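15 June 2024
Widstead workshop, bench 2. Table setting / breakfast plating notes

Started late, Shona had the key. Bench wiped down, white top, no cloth. We want the place setting sorted before the Histville people get their copy in July so everything below is provisional.

Mats: tried the thin woven ones again first. No good, they creep when you set a plate down and the corners lift. Went back to the thick dark gray. Zlata likes the color, I like that it stays put. Pastry flakes show up on it like snow though. Lint roller works, damp cloth does not, it just pushes them into the felt. Need to order spares (ask Arsen, he has the Sarıgül account, order ref ends 1516 I think).

Plates: stack of 12 from the cupboard, two have chips on the rim, put aside. Don't put them back in the cupbord!! 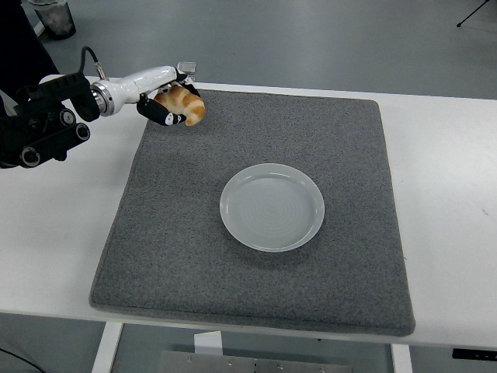 Croissant placement still not settled. Évan wants it centered and the thick part toward the diner, Tincuța wants it slightly off to one side so there's room for jam. I'm with Tincuța for now. Plate goes down bare on the mat first, croissant last, otherwise you end up nudging the plate and losing the flakes all over. The pale plate is the right call with the golden and cream bands on the croissant, cream on cream would have been dull. Hold it round the thick part and let the thin end hang, the tip is what snaps. Lost one that way before lunch.

Mat is big enough that the plate needn't be dead center. Could fit a cup on the left. Try it.

Timing: 60 seconds from bare mat to finished setting is what Floltamberg asked for. Fine with one item. With cup + knife + napkin no idea yet.

To do
- 24 more croissants, day old is OK, the fresh ones squash
- measure the mat properly, I keep writing "the big one"
- Shona to find the butter dishes
- chipped plates, bin or keep for pots??
- sweep under bench 2, crumbs everywhere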